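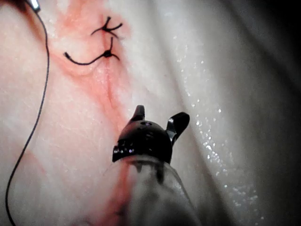

3.2 Zuwanderung in operative Gesundheitsberufe

Die Auswertung stützt sich auf 1916 Anerkennungsverfahren, die in der Region Grirkano bis zum 15. Juli 2023 abgeschlossen wurden. In 53 Prozent der Fälle lag bei der Einreise bereits eine Stellenzusage vor. Die mittlere Verfahrensdauer betrug 11 Monate und war im Bezirk Badum deutlich kürzer als im übrigen Untersuchungsgebiet. Ein Rückgang der Anträge zeigt sich lediglich im April; er fällt mit der Umstellung des Meldeverfahrens zusammen und wird hier nicht als Trend gewertet.

Abbildung 2: Chirurgisches Instrument über hellem Gewebe mit schwarzen Nähten.

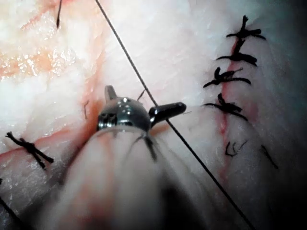

3.3 Verbleib nach der Anerkennung

Für den Verbleib liegen Angaben zu 60 Einrichtungen vor. Binnenwanderungen zwischen den Bezirken konnten nur erfasst werden, soweit eine Ummeldung erfolgte.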